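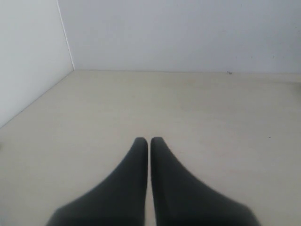 People say a robot hand can do anything yours can. I'm not so sure. Shahla Rostami and Manouchehr Tabrizi are building one in a shared workshop, and they've named it Clirna. Your hand has five fingers. Clirna has two dark grey ones, with round tips and a very thin gap between them. To hold something, the fingers have to squeeze it from both sides.

Sounds easy? Try it. Use just your thumb and one finger to pick up a grape, then a coin lying flat. The coin is much harder!

A robot doesn't know what a grape is, either. It follows instructions, called a program. If the program says squeeze too hard, you get grape juice.

On Sunday, Clirna tried to pick up a foam block 60 times. It managed 11. Shahla says it's learning – I'd say Shahla is learning, and changing the program each time. Would you let it carry your favourite mug?

More to read
Why do motors hum?
What colour is a robot's brain?
Make a paper gripper
Can a robot tie a shoelace?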